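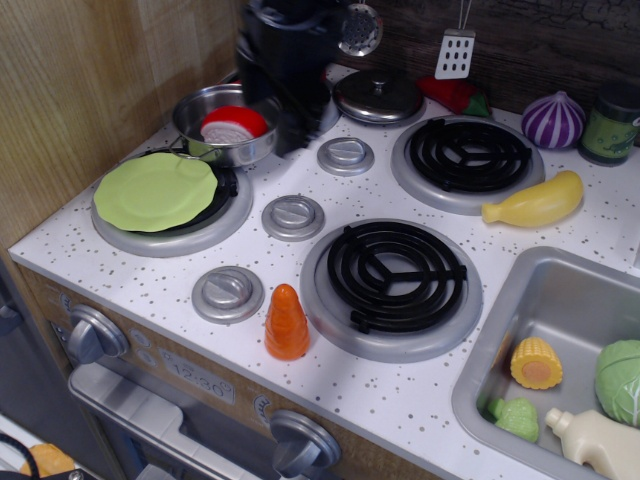
September, and I have finally got the play corner sorted! I've been putting it off since we moved to Welldale, and this morning I made a big coffee, put the radio on and got down on my knees with a bowl of soapy water.

The little kitchen took the longest. I did the counter first, and let me tell you, a white counter with brown and gray speckles is a sneaky thing, you can't tell a speckle from a crumb until you run your finger over it. Then the dials (raisin behind one of them, don't ask how old) and the stove burners, which I went over with an old toothbrush. The kids left me a carrot standing on end by the front burner last week and I was told very firmly it was "cooking," so I've been careful with carrots ever since.

Marion MacRitchie called in the middle of it all and kept me talking for 30 minutes about her new curtains. I washed plastic food the whole time with the phone under my chin. My neck is still sore!

I did think about getting rid of the light green plate, because we have far too many dishes for such a small sink, but then I remembered the fuss over the teapot. It stays. The spoon and the spatula are staying on their hooks too, at least until somebody wants to dig in the yard with them.

Tomorrow the dress-up box. I'm already tired thinking about it, and I still need to find the other half of the dragon costume.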